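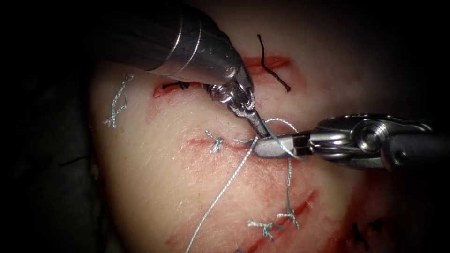

Is the Sarkby stool comfortable enough for long hours of close work?
For most people it is comfortable for a half day, if the seat is set at the correct height and the foot ring is used. For a full day I still prefer a chair with a real back.

Review: Adia Sarkby adjustable work stool
By Aicha Younis
Posted 2021-05-14

I teach basic wound closure to people who will need it in their jobs, and when I am not teaching I am preparing material or correcting. All of this is done sitting, leaning forward, with the eyes close to the hands. My back was never very strong. In the last years I have used an office chair with one arm removed, a bar stool from a closed café, and a piano bench that belonged to my aunt. The piano bench was the best of them, but it could not go high enough.

I have now used the Sarkby for nine months. I paid $79 for it in the Kando store, with my own money, and nobody at Adia knows that I am writing this. I waited long before writing because a stool is always nice in the first week. The foam is new, the gas lift is strong, and you are happy that the box is finally open.

What you get

The stool comes in five parts: the seat, the column, the base, the foot ring, and a bag with the casters. There is also a low back support, which is sold together with the stool but which you can leave off. The color I have is black. Adia makes it also in a sand color, and my colleague Dennis Urio has that one. I advise against it if you work with anything that stains.

The seat is round and a little dished in the center. The cover is a smooth vinyl and not a fabric, so it can be wiped with a normal cleaner. In the summer it is less pleasant. In July I put a thin cotton cloth over it, and the cloth slides, and then I slide with it. Hicham El-Sayed, who shares the room with me, sewed an elastic into the cloth and now it stays.

Putting it together

I was afraid of this part because the instruction sheet has only drawings and no words. In the end it was easy. The casters are pushed in by hand, and you must push harder than you expect, until there is a click. The column stands in the base by its own weight. The seat plate has screws which go in from below, and the key for them is included.

The foot ring was the only difficult thing. It has a plastic collar inside which must be turned in the correct direction, and the drawing does not make clear which side is up. I put it upside down the first time. It held when I tried it with my hand, but when I put my feet on it, it went slowly down to the base. If yours is going down, please look at the collar before you write to the store to complain. The wider side has to be on top.

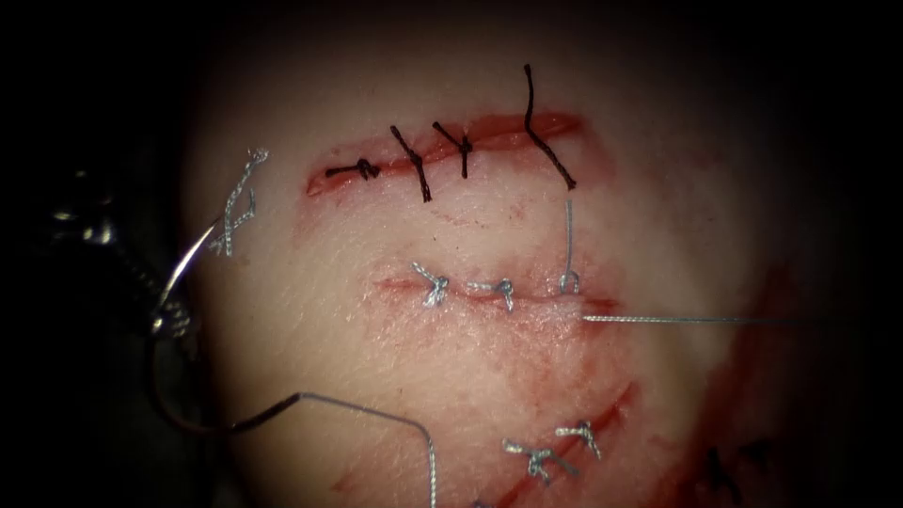 Practice pad with three incisions, closed with interrupted stitches.

Height

This is the reason to buy it or not to buy it. At the highest position the top of the seat is at 75 centimeters. That is high for a stool at this price. The Bensaid stool, which I borrowed for comparison, stops much lower, and at my bench it left my elbows under the level of the table. When the elbows are too low the shoulders come up to help them, and after an hour you feel it in the neck. I think many people who say that they have a bad neck have only a low chair.

My way to find the height is simple. I sit with my upper arms hanging down and I bend the elbows. The hands should come a little above the table without lifting anything. For writing I go lower. For fine work I go higher, so that I don't have to bend so much to see. It means I change the height many times in one day, and for this the lever is important. The lever of the Sarkby is on the right side, long and flat, and you can find it without looking. It does not move by accident. On the Bensaid the lever is short and round, and it catches in the pocket of my coat.

The gas lift goes up smoothly. Going down it is a little sudden for a light person. Lahcen Nasr, who is a big man, says he notices nothing. For me there is a small waiting and then a drop. After nine months it has not become worse, and the seat doesn't sink during the day, which was my fear.

The seat and the foam

In the first weeks the foam felt too hard. I even wrote a draft of this review where I complained of it for a whole paragraph. Now I believe hard is correct. A soft seat is pleasant for the first minutes and later you are sitting on the wood. With the Sarkby I have never felt the plate under me.

The front edge is rounded but not much. If you sit forward, as I do when I look closely at something, the edge presses under the legs. The solution is to use the foot ring, because then the weight of the legs goes into the ring. People who cannot reach the ring well should try the stool in the store before they pay. The ring can be moved up and down on the column with a knob, and the knob must be tightened again from time to time. I do it when I clean.

The seat is not big. For my size it is good. Lahcen says it is enough for him but that he would not want to watch a film on it.

The back support

I used it for two weeks and took it off. It is low and touches only the belt area, and when I lean forward it does nothing at all. When I lean back it is too far from me. It can be adjusted in depth, but even at the closest position I had to move backward on the seat to meet it. Amr Mahrous put my back support on his own stool and he is content with it, but he is also a person who sits very straight. Without the support the stool is lighter and turns more freely, and it can go completely under the table at the end of the day.

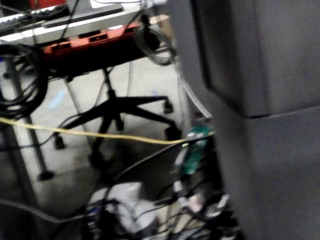
The casters are the part where I have the most mixed opinion. They are hard plastic, and on smooth flooring they roll almost too well. When I push against the table to reach for something, the stool wants to leave. Adia sells soft casters and also fixed feet, both separately, and I think one of the two should be in the box. The base is also wider than it looks in the product photos, and this matters more than people think. Under a workbench there is usually less free floor than you remember, and if yours is as cluttered as the one in the photo here, you should measure what is left before ordering. A caster that meets a box stops at once, and the person on top does not. I moved my own things to a shelf after the second time this happened. Cables on the floor are bad too, because the casters are small and climb over them with a jump.

I changed to the soft casters in the third month. The stool became quieter, and it stays where I put it. They collect hair and thread, so every few weeks I turn the stool over and pull it out with tweezers. It is not a beautiful job. The fixed feet I have not tried, but Dennis has them and he likes them. He never has to go from one table to another, and I do, so for me they would be a mistake.

Noise

The stool was silent until winter. Then it began to make a small sound when turning to the left, like a shoe on a gym floor. I took off the seat and found that two of the screws were not tight anymore. I tightened them and the sound was gone. I would recommend to check these screws after the first month. It takes very little time, and the key is easy to lose, so tape it under the seat as I did.

Cleaning

The seat I wipe every evening. The cover still looks almost new, except for one small mark where I put down something hot, and that was my fault. The base is painted metal, and the paint on the foot ring has begun to go away where the shoes rub. This is only a matter of looks, but after nine months I expected better. On the Bensaid the ring is bare metal and has no paint to lose. It is perhaps the one detail where the Bensaid is clearly better made.

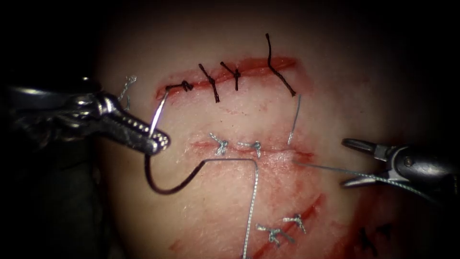

The other place where dirt collects is the seam under the seat, where the cover is stapled to the plate. You do not see it from above. If your work needs a very clean room, you will have to put something over it, or choose a stool where the seat is one piece. Those stools cost a lot more and I found them terrible to sit on, but they do wash easily.

Warranty and service

The warranty is 2 years and it covers the gas lift and the base, but not the cover and not the casters. I wrote to the store once, to ask if the foot ring can be bought alone. The answer was polite, and it said that it could not be bought alone. I find this a pity, because the ring is the part that gets old first. Keep the receipt, because the sticker with the serial number is on the underside of the base and rubs off.

Who should buy it

If your table is high and you do careful work with your hands, I think it is a good purchase. I am thinking of sewing, model making, drawing at a raised board, soldering, small repairs, and also teaching like mine, where you stand up and sit down all the time. For a normal desk it goes low enough, but you are then paying for a long column that you don't use, and the Bensaid would serve you as well.

I would not buy it for a person who has pain already and hopes that a stool will take it away. Mine is better than it was, and I think a part of it is the height and a part of it is that I now get up more often.

What I like
The height, the long lever, the firm foam, the cover that wipes clean.

What I don't like
The hard casters, the paint on the foot ring, the back support, the sudden drop for light people.

Price paid: $79. Soft casters bought separately.

Update: some readers asked if the seat can be changed for the saddle model from the same firm. I asked in the Kando store and they let me try it there. The plate has the same holes, so it fits on the column, but with the saddle seat the lever is partly covered and you have to reach for it from behind.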